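Ticket 815
Subject: Equipment request for the hand-held gripper stations, quote needs another look before we order
Opened: 8 November 2023
Site: Vorkevside
Status: Open, waiting on supplier

Original request

Hello to everyone in purchasing, and thank you for being so patient with us over the last order! We're putting together the equipment list for the second half of the Wallin project and I'd like some help before anything gets signed. The quote from Jostard came in at a good price for the grippers themselves, but when I sat down with it and a cup of coffee I started finding things that I think belong in the budget and aren't there. Spare fingers are the big one. Power at the tables is the other, and I'm a bit embarrassed that I left it off my own list in June.

What we have now is two tables running, with hand-held grippers used in pairs, mostly on small household things: cords, plugs, power strips, cups, folded cloths. We want to go to four tables. I've asked for 31 spare finger sets to cover the year, and I know that number raised an eyebrow, so I'll explain it below.

First reply from purchasing

Thanks for the detail. Could you tell us how the fingers wear, whether they can be repaired, and whether the power strips you asked for are for running the stations or for the tasks? The form has them on one line and we can't tell which account they go to.

Update from the requester

Good question, and the answer is both, which is my fault for putting them together. Please split them. The ones for the stations have to be fixed under the table and rated for the chargers. The ones for the tasks are never plugged into anything, they just get handled on top of the table, so the plain kind with switches and a short cord is perfect and we don't need to pay for anything nicer.

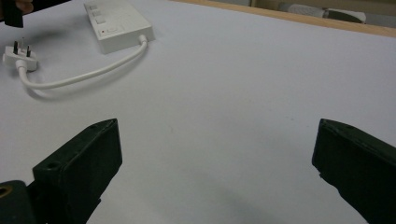 As for wear, the printed fingers pick up scuffs pretty quickly and then the edges begin to chip. Scuffs we live with. A chipped edge on the gripping side is another matter, and the people at the tables have told me that thin things like cord are where they feel it first. I tried sanding a few sets and it bought us a little time, but then the two sides didn't meet evenly and we ended up swapping them anyway. So I'd call them a consumable, and I'd love it if the budget could call them that too.

Second reply from purchasing

Consumable is fine with us. We asked Jostard for a price on the finger sets alone and also got one from Stetier, who will print to the same drawing. Stetier is at $137 for a pack and Jostard is at $215 for the same quantity. Is there any reason not to go with the cheaper one?

Update from the requester

Oh, that's a bigger gap than I expected! My only worry is the screw holes. We had one batch (not from either of these two) where the holes were a hair too small and we lost most of an afternoon to it. Could we buy a single pack from Stetier first, try it on both tables for a couple of weeks, and hold the rest of the line open? If they fit, I'm happy to move the whole order over and put the savings toward the table power, where I'd feel much better having a little extra.

Please also leave the two new tables on the quote as they are. Same white tops, same size. Swapping to a different surface halfway through the project would make a lot of work for the folks who go through the recordings.

Latest note from purchasing

Trial pack requested from Stetier. Power strips split into two lines, station and task. Tables unchanged. Jostard has been asked to hold the gripper price while the trial runs, and we're waiting for their answer.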